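Tea, slowly

I have been meaning to write this post since June, when my sister-in-law handed me a tin of loose leaf oolong and told me I'd been drinking tea wrong my whole life. She was mostly joking. But I went home and made a pot the way she'd shown me, and I've been a bit unbearable on the subject ever since (ask anyone at my work, they'll roll their eyes).

So, tea! Proper tea, with leaves in it, and time for it to do its thing.

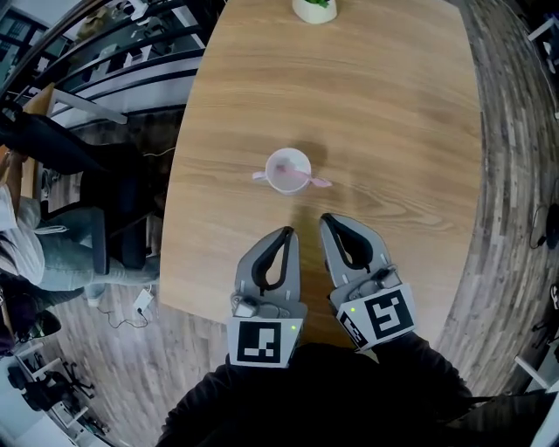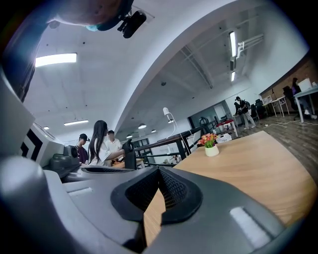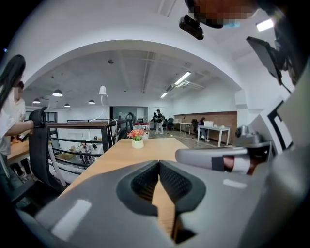 I grew up on bags. My mum kept a huge box of them above the stove, where they took on the flavour of whatever had been fried that week, and we drank them with so much milk that the colour of the brew was anyone's guess. I still love that cup. If you come to my place with a cold or a broken heart, that's the one you'll get.

The oolong was something else, though. The first steep was light and almost buttery, the second was all flowers, and the third tasted a bit like toast, and I stood at the kitchen bench saying "what" out loud to the cat. All that from the same spoonful of leaves! I'd always tipped everything into the compost after one go.

Since then I've been trying a new tea each fortnight. My favourite so far is a smoky black one from a little shop called Skivar, where Rakiya Mohammed behind the counter let me sniff 39 tins before I picked. She never hurried me once. The smell sticks to your jumper like a campfire, and my partner has asked that I drink it near an open window, but I think it's glorious with a slice of fruitcake.

The one I couldn't get along with was a green I paid $34 for and then scalded with water straight off the boil. It tasted like lawn clippings. I tried again on Wednesday with the kettle left to sit for a few minutes and it was a different drink, sweet and grassy in a good way, so I take back everything I said about it to Gwion.

Gwion, by the way, drinks instant coffee and is not for turning. I've tried. He had two sips of the smoky one, said "bacon", and put the jug on for himself.

Next on my list is a white tea that's meant to be very delicate, and I'd like to have a go at making my own chai from scratch too. I've got the cardamom and the cloves but keep forgetting the ginger. If you have a family recipe you don't mind sharing, pop it in the comments, especially if it's a peppery one. I'll make every single one of them and report back!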